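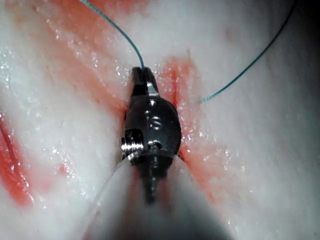 Page 144

Dristholm Wristed Needle Driver and Gripper Set
Catalog no. 1458

The Dristholm set is a group of 5 interchangeable wristed grippers for tabletop surgical robot arms. It is sold to teaching labs and development groups for bench comparison of jaw shapes, wrist stiffness and thread handling. It is not for use on patients.

Jaws
The narrow jaw pair is made for pulling and holding suture. The closed jaws hold thin thread by its end, as with the blue-green suture at the top of this page. Three wider pairs and one curved pair are included for needle work and for holding tissue.

Wrist
The main pivot is a slotted pin in a rounded housing. Do not loosen it with the cables under tension. Check the pivot for play before every series of tests, and again after any jaw change.

Wrist camera
The set fits the Salidel close-view camera mount. Focus is fixed at the jaws, so the shaft closer to the lens will be blurred. Turn the lamp down if glare on the metal hides the jaw tips. On moist tissue, small bright highlights will remain at most settings.

Controllers
Works with the Dufour and Gitik controllers. The Dufour unit reads grip force through the cable motors and needs no extra wiring. The Gitik unit needs the adapter board (sold separately) and firmware from September or later. Grip settings do not carry over from one controller to the other, so run the grip routine again when you switch.

Bench notes
Jade Rudd compared the narrow and curved pairs on both controllers for our applications desk. The narrow pair kept a better hold on thin thread at low force. The curved pair was easier to line up with a needle but let thread slide when pulled from the side. With the Gitik unit, closing was slower and the jaws needed a second command to reach full grip. Her settings sheet ships with the set.

Service life
Jaws: 900 closing cycles at full grip, then replace as a pair.
Cables: replace with every second pair of jaws.

Cleaning
Rinse right after use on tissue. Open and close the jaws under running water, dry with air, and oil the pivot. Do not soak the cable end.

In the box
5 grippers, pivot wrench, cable gauge, oil, settings sheet, storage tray. Camera mount and controllers are ordered separately.

Page revised 10/07/2019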